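Category: Investing Tools / Stock Screeners

Trarnenero Screener, desktop edition

Trarnenero sells its screener as a way to spot a sector rally before the crowd gets there. We list it, and some customers like it, but read the claims slowly. A tool that sorts shares by recent gains will always find winners, and by then the price has moved.

The program covers 900 stocks and lets you save 500 alerts, far more than any sane person could follow. Filters include earnings growth, debt, dividend history and trading volume. The "momentum score" is the maker's own recipe, and the manual never says how much weight each part gets. Noémie Coste, who tested it for us, turned the score off after a week and kept the debt filter.
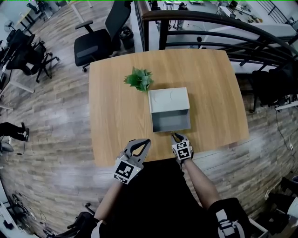 Potted plant and open gray box on a wooden table.

Prices update every 6 minutes. Fine for someone who checks in on a Friday afternoon, too slow for day trading, whatever the sales copy hints. The back-test runs over 6 years, most of them good ones for tech shares, so a strategy that looks smart on the chart may just have been sitting in the right sector. Try it on a dull industry – regional banks, say – before you believe it.

Data export works with Sulwood and Besnard portfolio trackers. Feline users will have to copy their holdings in by hand. The trial asks for a card number up front. Cancel before it ends if you aren't sure, and we wouldn't be.

14 comments
37 shares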